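## Filing paper warranties by serial number

Use this method when receipts and warranty cards are spread across drawers and you need to find one quickly.

1. Gather the cards, receipts and service slips. Leave manuals out – most are available as downloads.
2. Write the serial number in pencil on the top right corner of each sheet.
3. Sort by the last three digits, lowest first. A unit ending in 221 goes ahead of one ending in 974.
4. Put each item in its own folder. Label it with maker, model and full serial, e.g. `Nudo / heater / 2974`.
5. Enter the same line in the index, with the purchase month and the term.

Thermal receipts fade. Copy them onto plain paper within 30 days and staple the copy in front.

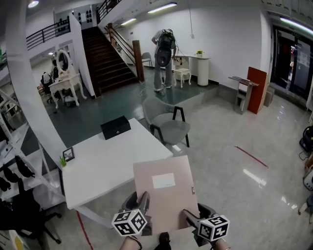

Review the index every May. Pull expired folders, reuse them, and strike the old line without deleting it. If a serial is missing, file under the receipt number and add an `R` prefix.

Kedir Gebremichael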